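Tostport Packing Line Guide
Section 4: Setting Up Crates on the Roller Track
Revised 2018-04-20

4.1 Before you start

Use blue crates only on this line. Check each one for cracks in the rim and broken ribs on the outer walls. Set damaged crates aside with a red tag and tell Bo-ram Gil.

4.2 Loading the track

1. Lock the track brake at the packing end.
2. Spin the rollers by hand. A roller that sticks must be freed before any crate goes on.
3. Lower the crate onto the rollers with the open top facing up. Both bottom edges must sit between the side rails.
4. Place the next crate directly behind the first, with the rims in line.
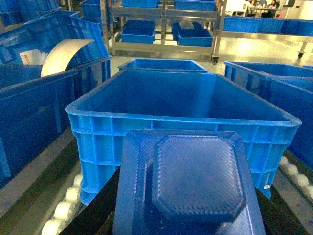 5. Push the row forward until the front crate meets the stop.
6. Release the brake and check that the row rolls without catching.

CAUTION: Keep fingers out of the gap between two crates. Hold a crate by its side walls when the row is moving.

4.3 Filling

Pack large, light items such as perforated plastic balls last, so they are not pressed out of shape. Small parts go in closed bags. Do not fill a crate above the rim if it will be stacked.

Maximum load per crate is 16 kg. Write the crate number on the packing slip before the crate leaves the track. Numbers 242 to 363 are reserved for Vernadside orders.

NOTE: A ball or loose part that drops onto the track can jam the rollers. Lock the brake before you reach for it.

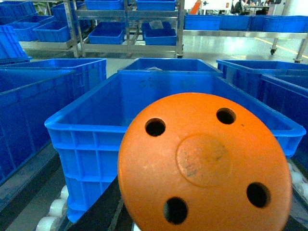 Can crates from the Purusholm site be used on this track?
Only if they have the same base size as ours. Try one empty crate first, and ask Kyung-tae Na before running a full row.

4.4 Clearing the track

1. Lock the brake.
2. Lift off the crates one at a time, starting at the packing end.
3. Wipe the rollers and rails with a dry cloth.
4. Return empty crates to the stack with their rims level.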